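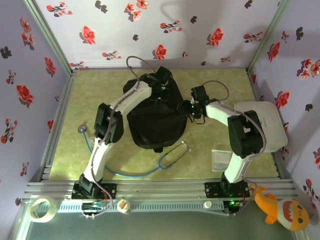

**gavin_matheson:** Packing question for the home visit people. I've gone back to a soft black fabric bag after 12 years with a hard case, and the stethoscope is driving me nuts. Blue tubing, goes in last, still ends up under everything. Do you coil yours or just drop it in?

**jakell92:** Loose coil, chest piece in the middle, on top. Never fold the tubing, mine took a permanent kink one July in the car and I had to look at it for a year!

**fzanetti:** Disagree on the top. Soft bags slouch, so whatever's on top slides down the side the minute you set the thing on the floor. I keep mine in a white plastic box and the box goes in first.

**jakell92:** A box in a soft bag?? Then you've got a hard case with extra steps lol

**fzanetti:** It's a small box, Jakell. And my ear tubes aren't bent.

**gavin_matheson:** I do have a white rectangular one sitting right here, might try it. What about the little stuff, tape and so on? I've been using a clear plastic bag.

**stelura_rn:** Clear bag is fine, but tape goes in an outside pocket if you have one. I want it without digging. I'm with Fulvio on the box, by the way.

**jakell92:** Outvoted. Still coiling mine on top.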